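Small trash, small bins
Posted Saturday, November 6, 2021

I have been working from the same desk since February, and the thing that bothered me most was the trash. I mean the little stuff: tissues, receipts, the backs of stamps, pencil shavings, the strip you tear off a padded envelope. The kitchen can is 19 steps away. I don't get up for one tissue, so by lunch there would be a pile next to the keyboard, and by Friday the pile had company.

I tried a floor basket first. It was a wire one from Mikberg and it took the big paper fine, but the shavings fell through onto the rug. I also missed it a lot. It went to the closet and now holds wrapping paper.

After that I used a cereal bowl, which worked for a few weeks. The trouble with a bowl is that you look at used tissues all day, and when the window is open the light ones blow out. I also needed the bowl.

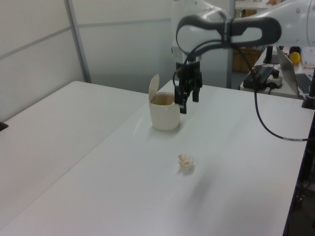 A tabletop bin should have a lid, and the lid should stay up by itself when you open it. I bought two before I understood this. The first had a swing top that was too stiff for paper, so a tissue would just sit on it. The second had a loose cap that ended up behind the monitor. What I like now is the small cup shape in off-white, with the lid on a hinge so it flips up and stays attached. A balled-up piece of paper or tissue like the one lying in front of it is the usual load. On a white table an off-white bin doesn't draw much attention, and I prefer that to the bright red one I almost ordered.

Size took some thought. Mine holds two days of desk trash if I squash it down and one day if I have a cold. I line it with the paper bags that rolls come in from the bakery on Plikolach, folded over the rim once. Plastic produce bags are too slippery and slide in as soon as you drop something heavier than a receipt.

I empty it in the evening when I take my mug to the kitchen. Once a week I wipe the inside with dish soap and leave the lid open overnight. Food doesn't go in it. I made an exception for an orange peel in the summer and had to soak the bin in baking soda.

Price doesn't seem to matter much. The Pelkonen one I looked at was 60 dollars, and mine was 13. I picked it up at Ferkuveo when I was in there for light bulbs. I have thought about getting a second one for the bathroom counter, where the cotton swabs collect, but the counter is narrow and I need to measure it first.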